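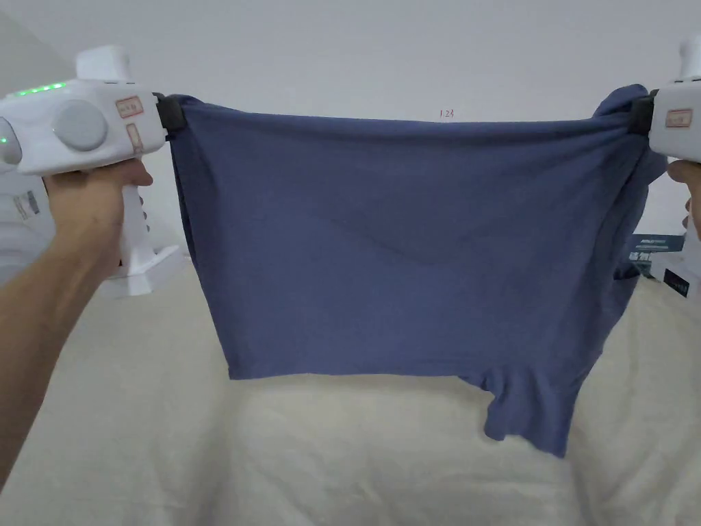 Folding Knit Garments

Knit fabric behaves differently from woven fabric when it is folded. The loops stretch under load and relax when the load is removed, so a fold made under tension will shift after the garment is put down. The method given here applies to T-shirts, sweatshirts, light sweaters and jersey pajama tops.

Holding the top edge

Pick the garment up by two points on the same edge, normally the shoulder seams. Grip the seam itself where there is one. A single layer of knit next to a seam will pull into a point and may keep that shape. On garments without a shoulder seam, take a small fold of fabric at each corner so that the load is shared by two layers.

Move the hands apart until the top edge is straight, then stop. Further pull lengthens the neckline and draws the side seams inward. If diagonal creases run down from the corners, the tension is too high. If the center of the edge sags, it is too low. A slight slope from one side to the other does not matter at this stage and can be corrected on the table.

Laying down

Lower the hem first, front side down, and let the rest of the garment follow toward you. Bring the hands slightly together before releasing the corners. Smooth from the center outward with the flat of the hand. Do not smooth from hem to collar on ribbed fabric, as the ribs will bunch under the neckband.

Wait 15 seconds before making the first fold. Most cotton jersey has finished drawing back by then. Heavy sweatshirt fleece needs longer.

Folding

Fold one side in to a line halfway between the shoulder tip and the collar. Lay the sleeve back along the fold. Repeat on the other side and check that the outer edges are parallel. Fold the hem up to just below the collar, then fold in half again. For drawers where garments stand on edge, make the last fold in thirds. The finished piece should stand without support; if it falls over, the side folds are too wide or air is trapped between the layers.

Long sleeves should be laid down the length of the body, never across it. Crossed sleeves make a ridge that shows on the front of the garment after a few weeks in a stack.

Shelf and drawer storage

Stack by weight, with sweatshirts at the bottom. Keep dark blues and blacks away from white knits until they have been through several washes. The Fomum drawer divider fits a standard dresser drawer and holds a row of standing T-shirts without bowing. The Cultbridge shelf insert is stiffer and better suited to sweaters, but its front lip catches on loose knits and should be covered with tape.

Do not fill a drawer to the top. Compressed knit takes a set along the fold lines, and the crease will remain after wearing. Garments stored from August through the winter should be taken out once and refolded along different lines.

Removing fold marks

Hang the garment in a humid bathroom, or mist the crease lightly and smooth it by hand on a towel. If an iron is needed, turn the garment inside out and press straight down with a lift between each position. Sliding the iron stretches the loops in the direction of travel.

Page revised Jan 13, 2025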